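How do I get a last-minute refund on rec league fees, or at least a roster swap, when a player gets hurt?

Posted in Adult Basketball

Hi all, hoping somebody who has dealt with this can help. I run a team in the Wiltelport Parks evening league, the lower division, and I've been captain for two seasons now, mostly by being the only one who answers emails. We have eight on the roster. Our point guard rolled her ankle badly in the second game and the doctor has told her to stay off it until after the season is over. So that leaves seven, and two of those work nights at the Bellamy warehouse and miss every other game.

I wanted to add a friend of mine in her place. He's decent, nothing scary, he played a bit in high school and can bring the ball up without dribbling it off his foot (which puts him ahead of me). The league page says rosters are frozen after game 3, and we've played 3 already. I emailed the office and got an auto-reply saying they'd get back to me. That was a while ago.

My other problem is the money. She paid her share up front and I feel awful that she got less than two games out of it. Everybody pays me and I pay the league in one go, so I don't even know if the refund would come to her or to me.

Has anyone gotten a player added after the freeze? Do they want a doctor's note? And if I just let him play under her number, how much trouble are we really in? We play again at 8:30 in the evening, against the team that beat us by around 30 last time, so I'd love to have a full bench.

Thanks! Also, our new sweatshirts came in, and the red is a lot redder than it looked online. 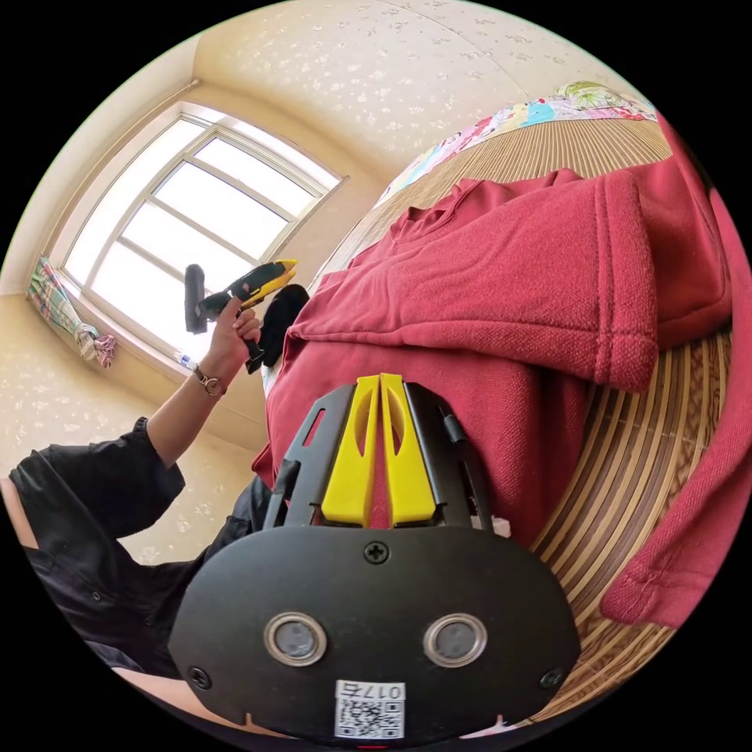 The red we ended up with.

If anybody knows a place that will put numbers on the back for a small team, I'm all ears. The shop I called wanted a minimum order that would outfit the whole division.

– Shiyu Yao

Hanyu Cui

I've captained in this league and before that over in Erport, and I've been through nearly this exact thing, so let me take it in order.

Please don't play him under her number. I know it's tempting and I know the scorekeeper barely looks up. But if the other captain complains, you forfeit that game and every earlier one he appeared in, and the captain sits out too. We watched a team lose its playoff spot over it a couple of years back. They weren't even good with the guy!

There is an injury exception, it's just buried. Look in the rules packet you got when you signed up, not on the web page. Mine had it near the back, after the part about jewelry and before the part about technical fouls. The captain asks in writing, the hurt player agrees to come off the roster for the rest of the season, and the new player signs the waiver before he steps on the court. They did ask us for a note. It was one line from urgent care saying she couldn't play, with no details about the injury, and that was plenty.

A couple of things tripped us up. The replacement has to fit the division. If your friend played in the upper division last winter they may say no, so ask him before you fill anything out. He also has to get in enough games to be allowed in the playoffs. For us that was three, so don't sit on this.

Don't wait on the email. Walk in. The office at the Presum gym is open in the late afternoon on game days and the person at the desk can do the swap while you stand there. I sent two emails and left a voicemail and got nowhere, then went in with my gym bag on my shoulder and was done before warmups.

As for the money, they don't refund one player's share of a team fee. They see it as one payment from one team. What we did was have the new player pay the hurt player directly for the games that were left. He paid for what he played, she got most of hers back, and I stayed out of it, which suited me fine.

And for what it's worth, seven is enough most nights. Play zone, walk the ball up, use your timeouts early in the second half when everybody's legs go. We won a few that way with six.

HoopsDad_Erport

Just play with seven lol. We had five for a whole season and no subs. You get in shape quick.

left_corner_only

Agree with Hanyu about going in person. I'd add one small thing – bring your friend along with his ID. They wouldn't let me sign the waiver for my guy and I had to come back the next week, and we got crushed in between.

No idea on the refund, I've never asked for one. For numbers on the back, try iron-on transfers. I did a set on my kitchen table in November and they held up fine as long as you turn the shirts inside out to wash them. Try one on an old shirt first. My first 3 came out as something closer to an 8.

Hope her ankle heals up. Tell her to come keep the book for you in the meantime, you get a better seat and somebody has to do it anyway.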